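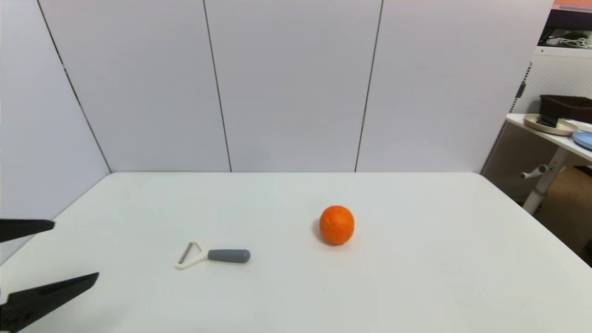 Préparer la maison avant une inondation ou une coupure

Gardez l'eau potable dans des bidons fermés, loin du soleil, et changez-la tous les 6 mois. Pour une famille de deux personnes, je compte 12 litres.

Les papiers importants vont dans un sac étanche, à l'étage. Mon voisin Luuk Peeters les laissait à la cave, il a tout perdu au mois d'août.

Montez aussi les produits d'entretien sur une étagère à 70 cm du sol au minimum.

Quand le courant est coupé, n'ouvrez pas le congélateur. Notez l'heure de la coupure sur la porte.

Vérifiez les piles de la lampe chaque saison.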